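Print this page
E-mail this page

Visit report: Kinuvetti washbasin works, open day, 31 October 2024

The Kinuvetti works opens its casting hall to outside visitors once a year. I went mainly to see how the firm deals with warpage in large one-piece vanity tops, a fault that has troubled our own installations for as long as we have fitted them. Visitors were taken round in small groups. Safety shoes were lent at the gate and had to be handed back before lunch.

The tour began at the raw material store. The filler is ground mineral, delivered in bulk bags and kept under cover at a steady temperature. Resin is held in a separate building with its own drainage. Each batch is sampled before release, and the retained sample is kept until the last top from that batch has left the site. The works made 3,659 tops in the year to April, most of them with an integral basin.

Mixing is done under vacuum. The guide put the remaining porosity down to the pouring stage, where air is dragged in if the nozzle is held too high above the mould. The moulds are filled from one end and vibrated while the level rises. A gel coat has already been sprayed on by then and left until it is tacky. If it is left too long the body does not bond to it, and the fault may only show as a hollow sound when the finished top is tapped. 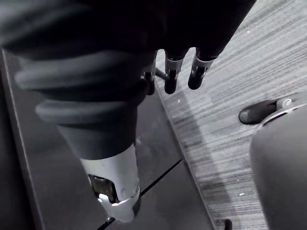

Curing is where the warpage starts. The thick section around the basin gives off more heat than the flat wings, so it shrinks at a different rate. Kinuvetti used to correct this by clamping the tops to a flat bed after release. They now keep them in the mould for longer and cool the underside of the basin with air. The guide showed a chart of flatness readings from before and after the change. The spread was plainly smaller, although the chart covered only the narrower models and I could not get figures for the double ones.

The Erer line, which has a rectangular basin, is harder to cast than the oval type. Stress gathers at the inner corners, and the corner radius was increased after early pieces cracked in thermal testing. The test uses 300 cycles of hot and cold water, followed by a dye check of the area round the waste. A piece with any line visible under the dye is rejected. I asked whether rejected tops are ground up and used again as filler. They are not at present, on grounds of colour control.

Drainage was covered in more detail than I had expected. The fall across the basin floor is set in the mould, so a top that is fitted out of level will hold water at the back or the front whatever the installer does with the waste. The fixing instructions ask for the cabinet to be levelled in both directions before any sealant is applied. In our experience this page is often thrown away with the packing.

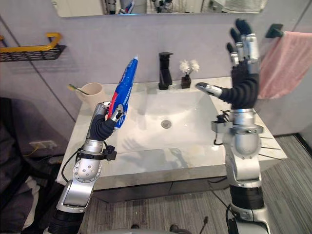 Rosalie Hubmann objected at this point that levelling is only half of it, and that most of the standing water she is called out to comes from overtightened wastes pulling the basin floor down at the centre. The guide accepted this for the older, thinner castings. He said the floor had been made thicker on Erer and that a torque figure would be printed on the carton.

After the break we saw finishing. Sanding is wet, in stages, and the last polish is done by hand on the rim and the inside corners. Tap holes are drilled from the face with a backing block underneath. Vlachopoulos, who supply the drilling heads, had 2 of them stripped down on a bench so that the cooling channels could be seen.

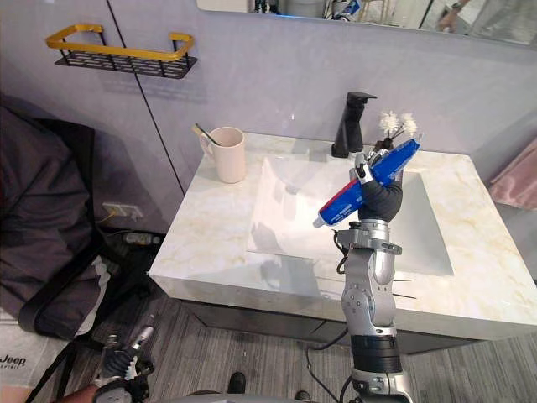 Packing is the weakest part of the process. The tops travel face up in a carton with foam at the corners, and the basin underside has nothing beneath it. Most transit damage is found there. A moulded cradle called Akeo is on trial, which carries the load on the wings and keeps the basin clear of the pallet. It takes up more room, and fewer tops go on each lorry.

Points to follow up: flatness data for the double models, the torque figure for the waste, and a sample of the cradle. Kinuvetti has agreed to send the first of these by post.

Print this page
E-mail this page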